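Reading time: 2 min
Print this | E-mail this

Orkside and the miracle in August

I have read four times this week that Orkside have "turned the corner". They beat Gristcombe 3-1 in a pre-season friendly, and the local football pages have gone a bit giddy. I was there, along with 108 other people if you believe the gate figure, and I'd like to ask everyone to calm down.

Gristcombe changed their whole back four at half-time. It was 1-0 to them when they did it. The lads who came on looked about sixteen, and two of our three goals came from the same poor kid being turned the same way. If you think that tells you anything about a league match away at Grelilgate in the mud, I have some old season tickets to sell you.

The third goal was good, I'll give them that. Asuka Higuchi's boy on the left wing went past two and squared it, and Swanson tapped in from six yards. Swanson always taps in from six yards in August. Last year he did it three times before the season began and then we hardly saw him until the clocks changed.

Then there is Holger Isaksson. He's the new manager and he seems a decent sort — he stood by the rail afterwards and talked to anyone who wanted him. He says we'll press high and play out from the back. Every manager we've had has said this. The last one said it with a slide show. By the 30th minute on the day our keeper had given the ball away playing short so often that the chap behind me was shouting "hoof it" before he'd even picked it up, and by the 80th we were hoofing it.

What bothers me more is the money. The club wants £1190 for new portable goals, which is fair enough as the old ones lean. But we were also told the budget for players was going up, and so far I count one signing, a midfielder who was released by Grelilgate. They are not daft over there. They don't let the good ones go.

I'll be at the first home game anyway, same spot, near the tea hatch. If we're in the top half when the floodlights start coming on at three o'clock, I will write a post saying I was wrong and you can all be as rude as you like underneath it.
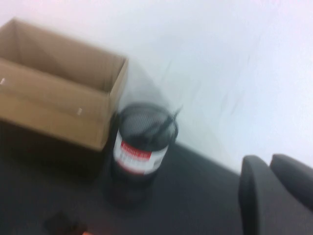
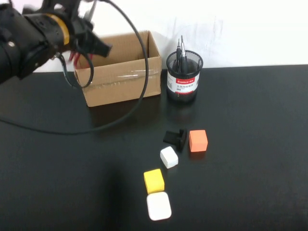 Cardboard box, open at the top, in both photos.

Filed under: Non-league moaning, Pre-season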